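Getting a Bedroom Ready for a Child Joining Your Family by Adoption

February 8, 2020

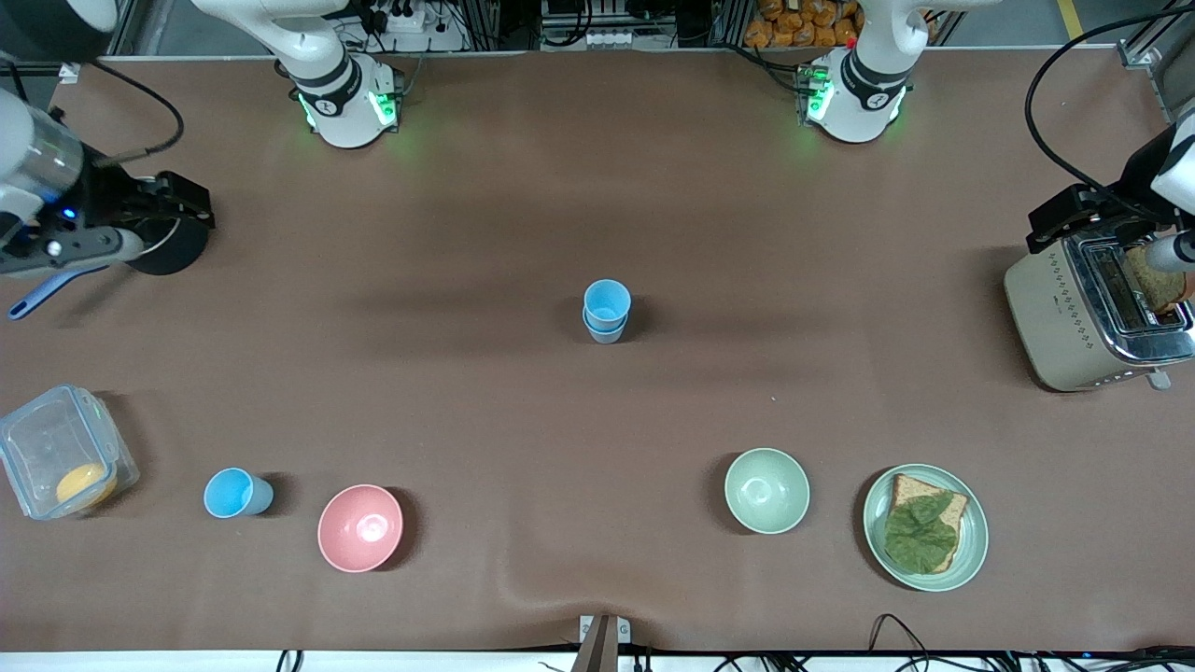 A long table with a smooth brown surface.

212 shares | 18 comments

We have made up a room for a new son or daughter 3 times now, and I still get a thrill out of it! These are the household tricks we go back to every time, and most of them cost next to nothing.

Start with the bed, and leave it a little plain. One set of soft sheets, washed twice in whatever soap you use for the rest of the family, and a blanket with some weight to it. Keep the fun bedding in the closet and let the child pick from it after a week or so. Our second one went straight for the ugliest brown plaid you ever saw and slept under it for four years.

Put a night light in the bedroom AND one on the way to the bathroom. Walk the route yourself in the dark, in socks. You will find the creaky board and the corner of the dresser much faster that way.

Low hooks are wonderful. Screw a strip of them into the wall at the child's shoulder height — not yours! — and hang up one jacket and one bag. Kids who have moved a lot often like to see their things, so open shelves beat deep drawers in the first months. If you only have drawers, tape a little picture of a sock or a shirt on the front of each. This works beautifully when you don't share a language yet.

Do save any bag or clothes the child arrives with. Don't wash them right away. The smell may be a comfort, and you can always run them through on cold later, inside a pillowcase with the end tied shut. Photos and papers go in a flat box with a lid, somewhere the child can reach, with copies kept in your own file.

Now the kitchen! Clear one low shelf and call it the anytime shelf. Crackers, bananas, raisins for the bigger kids, small cups of applesauce. Fill it every night before you go to bed so it is never bare in the morning. Use a see-through bin, and wipe it out with warm water and a spoonful of baking soda when the crumbs build up. Expect to find food under the mattress anyway. A lidded tin by the bed keeps the ants away, and you don't have to say a word about it.

For the first 7 days we cook the same few suppers over and over. Rice, chicken soup, noodles with butter. Make the soup ahead and freeze it flat in bags — it thaws in a sink of warm water while you hunt for everyone's shoes.

Last one, for crayon on the new paint: a damp cloth, a dab of baking soda, small circles. Try it behind the door first. We saved one patch of purple scribble on purpose and I love it to bits.

133 people saved this page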